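Trirby Collection Programme: partner discussion list

Date: 2022-02-22
From: Programme Office, Trirby
To: All collecting partners
Subject: Re: Small-object episodes, jewellery into box: request for clarification

Dear colleagues,

The Programme Office has received the message quoted below from the Felex team and is replying to the full list, as the points raised bear upon every partner recording in domestic rooms. The reply should be read together with the collection protocol, which remains in force except where it is amended here.

> From: Felex site coordination
> Subject: Small-object episodes, jewellery into box
>
> Dear Programme Office,
>
> We have begun the jewellery task in the first of our
> homes and would be grateful for guidance on three matters
> before we proceed further.
>
> First, the protocol describes an episode as the transfer of
> one item into the open box. Bead strands and chains
> frequently become tangled, and an operator who closes on
> one will at times lift two. We do not know whether such an
> episode should be kept, kept with a note, or discarded.
>
> Second, the task sheet asks for a plain surface. Few of our
> homes have one. Beds and tables are generally covered with
> printed cloth, and householders would prefer that the cloth
> remain in place.
>
> Third, we ask whether both operators must act in each
> episode, or whether one may hold still while the other
> completes the transfer.
>
> We have so far submitted 54 episodes and will hold the
> remainder until we hear from you.
>
> With thanks,
> Felex site coordination

On the first matter, episodes in which two items are lifted together should be kept. The outcome field is to be marked "multiple" and the free-text note should name the items concerned. The episode should not be cut at the moment of the lift. If the operator lowers the items, separates them and tries again, the whole sequence is of value to the learning system and should be submitted as one continuous recording. Discarding is appropriate only where an item leaves the working area altogether or where a camera has stopped.

The Office would draw particular attention to beads and fine chain lying together on soft furnishings. Rigid items such as bangles are already well represented in the material received from Rosenthal, whereas flexible items are not, and the present model performs poorly upon them.

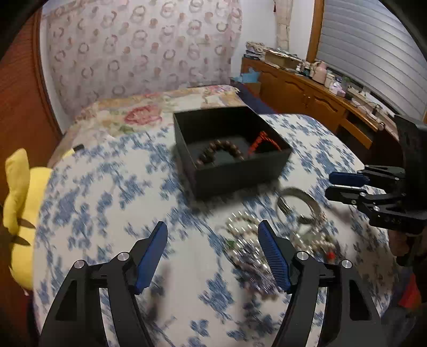 Partners are accordingly asked to see that at least half of each session is given to strands, chains and braided items. Operators should approach at a natural speed. Some earlier submissions showed operators slowing markedly on the final approach, and a policy trained on those submissions learned the same hesitation. Where blur results from natural movement, it is acceptable and need not be reported.

On the second matter, the requirement for a plain surface is withdrawn with immediate effect. It was carried over from the bench trials and is not suited to homes. Printed bedspreads, tablecloths and quilts may remain in place. Neighbouring objects may likewise remain, provided that they do not obstruct the operators and that the householder has signed the consent form for the room. Letters, prescriptions and photographs of persons should still be turned face down or removed before recording begins.

The Office further asks that the box be moved between surfaces in the same room where this is practicable. A session divided between a bed and a table gives the system two heights and two degrees of firmness for very little additional effort. The change of surface should be entered in the session log, and the starting arrangement of the items should also be altered. A new arrangement is required after every 16 episodes at most. Sessions should not exceed 60 minutes without a rest for the operators.

On the third matter, one operator may hold still. Both devices must nevertheless be recording throughout, and the log should state which operator made the transfer. The two roles should be exchanged at each change of arrangement, so that neither side of the working area is favoured. The waiting operator is asked to keep the device clear of the box opening.
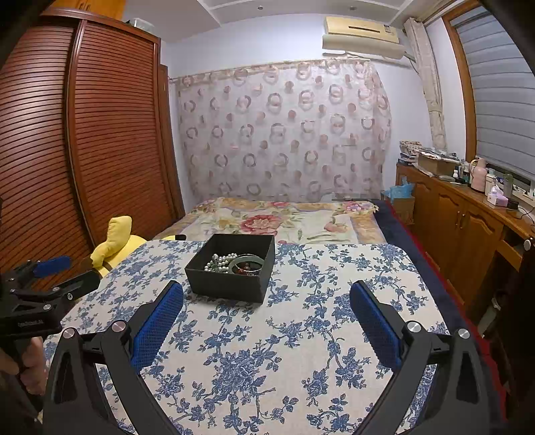
Is a separate recording needed for taking the items out of the box again?

Removal is a separate task with its own sheet and should be recorded only by partners who have been assigned it. All others may empty the box by hand between episodes, with recording paused.

The target for the jewellery task across all partners remains 2,000 accepted episodes by the end of August. The episodes already submitted by Felex are accepted without change, and that team may now release the material it has been holding. Fistetti will continue to carry out the quality review and will return any queries directly to the site concerned, with a copy to this Office.

A revised task sheet incorporating the above will be placed in the shared folder. Until it appears, this message may be cited as authority for the changes. Partners who have discarded episodes on the ground of tangled items are asked to restore them where the files still exist and to submit them under the original session number.

Further questions should be sent to the list and not to individual members of staff.

Yours faithfully,

Programme Office
Trirby Collection Programme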